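Subject: Re: [grollstead-swap] What do you all do with the bits bin?
Sep 2, 2024
7 min read
3 replies · 30 people like this

Hello all,

I've been meaning to answer this one since it landed, and I've finally got a cup of tea and a quiet half hour, so here goes. Sorry in advance for the length (you know what I'm like).

The earlier message, for anyone who has deleted it:

> Hi everyone, new-ish member here, joined in February after we moved
> into the Grollstead flats. I've got a question for the people who
> seem to have their homes in order. We have one drawer in the kitchen
> that everything goes into. Toy bits, caps off things, a hinge, half
> a hole punch, keys to doors in the last place. It won't shut any
> more. I've tipped it out twice and both times I just put it all back
> because I couldn't decide about anything. I've looked at those
> stacking trays from Penari but I'm not sure I want to spend money on
> storing rubbish. Does anyone have a way of doing this that doesn't
> take a whole weekend? And how do you stop it filling up again?
>
> Also, is it all right to offer odd toy bricks on the list or do
> people only want full sets?

First of all, welcome, and you are in very good company. We had a drawer like that, and a biscuit tin, and a shoebox on top of the wardrobe that was really the same drawer in another room. I've got rid of all three now and replaced them with one big metal bin, and I wouldn't go back!

I'd hold off on the trays. I bought the Penari ones myself a few years ago, the set with the little lift-out cups, and what I ended up with was the same muddle in smaller portions. You spend the first evening feeling terribly pleased with yourself and then somebody puts a battery in the cup for drawing pins and it all goes downhill. The trays are in my sister's garage these days, full of seed packets, and they do very well at that.

What works for me is a wide open bin with a flat bottom, on the table, and nothing kept in it for good. Mine is grey metal, no lid, and pretty scratched and scuffed inside. It came from the Watov clearance place out past the roundabout, where they sell off fittings from shops and workrooms, and I did have to carry it home on the bus. Any big shallow-ish container would do the job though. A washing-up bowl is too small, I've tried it, and a cardboard box is fine until something leaks.

The size matters more than you'd think. In a drawer everything sits on top of everything else and you're only ever looking at the top layer, so you rummage, get cross and shut it again. If you can spread the stuff over a wide floor, your eye does a lot of the sorting before your hands get going. I do a batch at a time, never the lot. When it starts getting crowded I stop adding and deal with what's in there.

So you might have a green toy brick at the back, a shiny black thing the shape of a tape dispenser lying over by the side, some purple bit with rounded corners butted up against it, and a white wedge in the front corner with a couple of other things keeping it company. Nothing goes together, and that's how it always is. Don't wait for it to make sense as a collection, just take each piece as it comes.

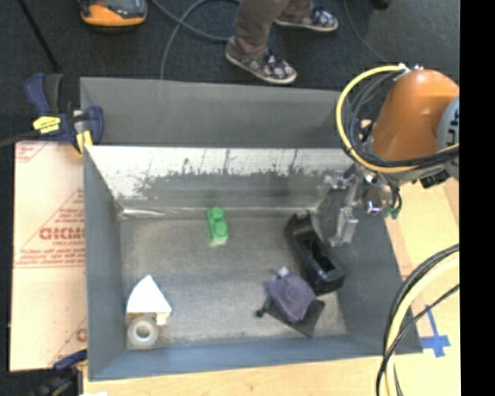 HOW I GO THROUGH A BATCH

Start with whatever you recognise without thinking. Toy bricks are the best for this, you see the studs and your hand has already gone to it. Straight into the toy pot. Do all the easy ones first, even if that means reaching right to the back, as it clears the floor and you get a bit of a run going.

Next, the desk things. Tape dispensers, staplers, hole punches, pencil sharpeners. Try them out there and then. If a dispenser will take a roll and the cutter still cuts, it goes back on the desk or onto the list. If it won't, there's no point in keeping it in case a better one comes along that needs a spare part, and I say that as someone who kept three broken staplers for exactly that purpose.

Then the unknowns, which is where you said you get stuck, and where I always used to get stuck as well. My rule is that each one gets picked up and turned over once. Look for a screw hole, a clip, a word stamped underneath, anything that says what it was part of. If you can name the thing it belongs to AND you still own that thing, walk it over there now and put it back on. If you can name it but the thing went to the tip years ago, off it goes too. And if you haven't a clue, it goes in an envelope with the month on the front.

The envelope is the part I'd really recommend. I know it sounds like cheating — it is just a smaller drawer, as my other half likes to point out — but it gets you past that awful moment of holding a bit of plastic and imagining the day you'll need it. I've opened an envelope precisely once to get something out, and that was the foot off the Laitinen lamp in the hall. I was so chuffed about it I told the man who'd come to read the meter.

Last of all, wipe out the bin before the next batch. All the grit and fluff ends up in the corners, plus whatever has come off the bottom of the old drawer, and it's much nicer to work in if you've gone round it with a damp cloth. Dry it afterwards if yours is metal.

STOPPING IT FILLING UP AGAIN

I can't claim to have cracked this. What helps is that the bin is big and in the way. A drawer shuts (well, yours doesn't) and you can forget about it for years, but if the bin is out on the table with things in it we can't all sit down to eat properly, so it gets done. In between times it stands on its end behind the door and the odds and ends go in a jam jar on the windowsill. Once the jar's full, out comes the bin. A jar takes me less time than an episode of something.

I'd also say don't do it with children in the room, or not the first stage anyway. Mine could find a deep personal attachment to a curtain hook. Bring them in at the end to check over the toy pot, and let them rescue a few.

ODD BRICKS ON THE LIST

Yes please! Offer them loose, in a bag, by weight or by the handful, people do want them. The after-school club takes any that are clean, and a few of us have children who don't care in the least whether it's a set. I gave mine a soak in the sink with a drop of washing-up liquid and left them on a tea towel overnight. Just put "mixed bricks" in the subject line so the ones who are after full sets can skip it, and say whether you've got any of the flat base pieces, as those go quickest.

Single desk things are fine to offer too, though do say if they've been tested. We had a run of things last winter that were described as working and weren't, and there was a bit of grumbling, some of it from me.

One more thing on trays, as I've been rude about them. If you do get your drawer down to a sensible amount and you want it to stay looking nice, then by all means put some in, and there's usually a spare set going on here if you ask. I'd only wait until you know what you're keeping.

Let us know how you get on, and if you'd like to borrow the bin you're very welcome to it. I'm in the flats as well, the block nearest the bike shed, and it's free most of this month apart from when I tackle the cupboard under the stairs, which I've been putting off and will probably put off again. It's a bit awkward to carry on your own so bring somebody with you, or I can meet you halfway with the other handle of a big shopping bag.

All the best from the bike shed end

Share · 3 replies · Back to thread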